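Primstead entry and footwear safety checklist, July round

Filled in by Tove Damgaard, with remarks from Boonmee Kaewkla where marked BK

OK so this is my second go at the slippers-and-slides round, and I'm keeping the same order as the old sheet so we can lay them next to each other. I've put my comments right under each line. Please keep them in when you copy this over, last time they all got dropped and I had to type the whole thing again!

Part 1. Guest slides

1.1 All slides out of the rack and up on a table for checking
Done. I like a table for this, my knees don't love the floor anymore, and the light is so much better. Pink and black together this time, I didn't bother sorting by color first.
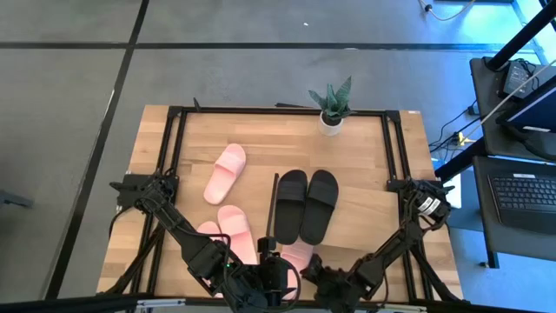
Item 1.1. Pink and black slides on the table, snake plant at the back.

1.2 Straps firmly attached on both sides
OK. I give every strap a good tug from the inside with two fingers. One of the pinks creaks a bit but it holds. Watch it next round.

1.3 Soles checked for wear and smooth patches
OK with a comment. The black pair gets worn the most and I can feel it under the heel. Still fine for the hallway. I would not send anyone across the bathroom tile in them, so they go back on the hallway shelf only.

1.4 Soles free of grit and small stones
Needed work. Sand in the grooves again, it comes in from the Olau path. An old toothbrush gets it out in no time (the blue one in the jar, please don't use the other one).

1.5 Pairs matched, left and right
OK. BK: Could we write the sizes inside with a marker? People walk off in two different ones and then somebody trips on the step. TD: Yes please, go ahead.

1.6 Wiped down with mild soap and left to air
To do after lunch. No bleach on the pinks.

Part 2. Table, stand and shelf

2.1 Stand sits flat and doesn't rock
OK. I leaned on it from both ends. The metal leg is solid, and I ran my hand along the bottom bar looking for rough spots and found none. If you do this yourself, go slowly, a burr on metal will open your finger before you feel it.

2.2 Shelf edge free of splinters
OK. I rubbed an old pair of tights along the front edge, best test there is. Nothing snagged.
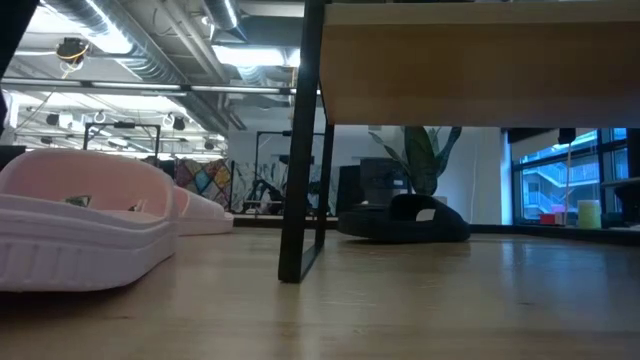 Items 2.1 and 2.2. Metal leg and wooden shelf, black slide underneath.

2.3 Nothing stored under the shelf that could get kicked or pulled out
Comment. Slides do end up under there, and then you bend down for one and meet the shelf with your forehead on the way back up. I have done this more than once. BK: Felt strip on the edge? TD: Skiltetti has one in the catalog, order number ends in 737. Let's get it.

2.4 Tabletop wiped, no sticky patches
OK. It's a shiny top and every smear shows, so go over it twice with a dry cloth.

2.5 Plant pot steady and away from the edge
OK. I love that snake plant, but it's not one for chewing on, so if anybody visits with a cat or a toddler it goes up high. Water sparingly, and mop up any drips right away.

Part 3. Entry floor

3.1 Mat lies flat, corners down
Not OK. The corner nearest the door curls up again. I taped it for now. The Þórarinsdóttir rubber-backed one is 3,749 with delivery, which made me gulp a little, but I'd still rather pay that than have someone go flying. Around 2,000 is left in the entry budget, so it has to wait or we split it.

3.2 Walkway clear from door to stairs
OK after I moved two umbrellas.

3.3 Light over the step works
OK. New bulb, from box 311 in the storeroom.

Still open: 1.5 sizes (BK), 1.6 wash (me), 2.3 felt strip (BK orders), 3.1 mat (both of us, let's talk over coffee).

Signed, Tove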